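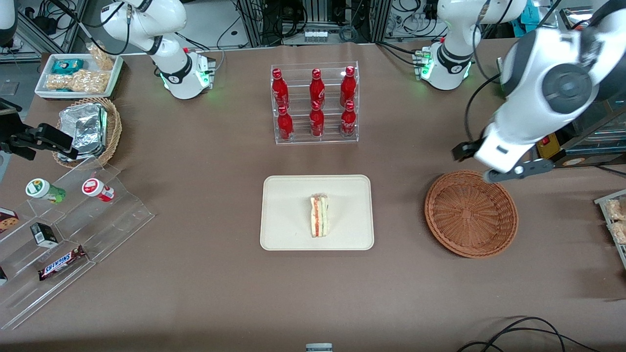 *Two arms, one table: the snack counter build at the Morbridge shared workshop, November 2023.*

Most of the money and most of the talk in a home robot build goes to the arms. I think that is backwards. After most of a year on a two-arm snack counter, I would tell anyone starting one to spend the first month on the table.

The idea is simple enough. You ask for a sandwich and a drink, and the arms put them together for you. We named the project Jurnero, and it lives on a bench at the back of the Morbridge workshop. When it was proposed, the discussion ran for two evenings and was entirely about hardware. Which arms, which grippers, whose old computer. What the food would sit on got one line in the notes, and the line said "trays etc."

That "etc." has taken up more of our time than anything else.

Take the bottles. A bottle on a bare table can be anywhere, and it can tip. A bottle in a rack can only be in one of a few places, at a known height. We use a clear acrylic rack with two tiers, and the back row sits a little higher than the front, so a gripper can come at either row without knocking into the other. The rack is a shop display piece. It did more for our pick rate than 11 rounds of changes to the code, and I wrote a good part of that code, so I don't say it with pleasure.

Clear acrylic has a cost, too. It throws reflections across whatever is in it, and a depth camera doesn't like that. A member who builds cabinets offered to make us a rack in painted plywood, and I still think we should have said yes. The vote went the other way on the grounds that people like to see the drinks. I lost that one.

Baskets are the other argument. Wicker looks good on a counter and it is forgiving when a finger brushes the rim. It is also never quite round, and every basket is a bit different from the next. I used to want them replaced with molded bins, all the same size. I have changed my mind. If the thing only works with molded bins, then it works on our bench and nowhere else, and a snack counter that can't cope with a basket isn't much of a snack counter. So I would fix the position of the bottles and leave the baskets alone. The rule I would offer is to control the things that fall over and let the rest vary.

A sandwich is a fair test of that rule. It is soft, it comes apart, and it gives a gripper nothing firm to close on. We started with it lying flat and that was a mistake. Standing the wedge on its edge on a tray with a raised rim gives the fingers two faces to work with. Squeeze a little too hard and you still get filling on the tray. I have eaten a lot of those.

The usual advice from people with more experience is to begin with one arm. I held that view myself in February. One arm is cheaper and there is nothing for it to run into. But a lot of what hands do at a counter is hold one thing still while moving another, and a one-arm build pushes you into making clamps and jigs to stand in for the missing hand. We had spent more than $200 on those before we gave up and mounted the second arm. The clamps are in a box under the bench if anyone wants them.

Two arms do bring their own trouble. There is twice the cable, and it ends up on the table where the work should be. A friend's build over at Hamann has everything run through holes in the top, and I envy it every time I visit. If you are still at the stage of choosing a tabletop, drill it before you mount anything. Ours will have to be stripped down to do it now, and so it keeps not getting done.

I have also heard it said that a shared workshop is the wrong place for this kind of project and that it belongs in a spare room. I disagree. In a spare room you set out the same few items in the same order every night. At Morbridge, somebody walks by and adds a bag of crackers. It is annoying, and it has found more faults than our test list ever did.

The next item on the list is a software move to Nornus for planning the two arms together. I'm in favor of it, but I've asked that we cut the cable holes first.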